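Abro hilo sobre algo que me costó entender cuando llegué a vivir aquí: el desayuno de la gente que trabaja de noche.

Yo trabajé 284 noches en el almacén de Gasivix. Las anoté en un cuaderno, por eso sé el número. Al salir, a las seis, mi cuerpo no sabía si pedía cena o café.

En mi país se come caliente por la mañana: sopa, arroz, a veces lo que quedó de ayer. Aquí me ofrecían tostada con tomate. La tostada es muy buena, pero después de ocho horas de pie yo quería un cuenco.

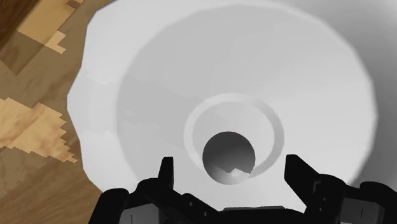
Un cuenco blanco y grande, visto desde arriba.

Empecé con avena. 100 gramos, agua, sal y un huevo encima. Mis compañeros miraban el huevo con mucho respeto.

Después probé el bar Oei, que abre a las cinco y media. Allí aprendí la palabra "recena". No la encontré en mi diccionario de bolsillo y la escribí con lápiz en la última página.

La recena es lo que se come cuando ya se ha cenado y todavía queda noche. Me parece una palabra muy útil. En mi lengua necesito una frase entera para decir lo mismo.

También aprendí que dormir justo después de comer mucho me sienta mal. Ahora dejo pasar una hora: ducha, persiana bajada, un poco de radio. En julio, con el calor, ni así dormía.

El problema de verdad es comer solo. A las siete los demás salen de casa y tú entras. Calientas algo y lo comes de pie, sin plato casi. 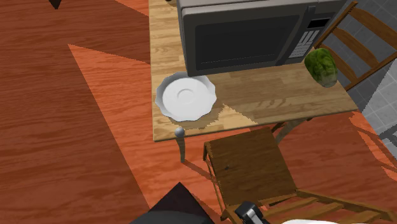

Microondas gris oscuro sobre mesa de madera clara.

Por eso me gustó lo que hacían en Netau, el barrio donde vivía entonces: tres vecinos de turno de noche desayunábamos juntos en el portal 216, cada día en una cocina distinta.

Desde la primavera trabajo de día y desayuno a las ocho, como todos. Sigo tomando la avena con huevo.

Si alguien de aquí trabaja de noche, me interesa saber qué come al salir. Leo todas las respuestas, aunque escribo despacio.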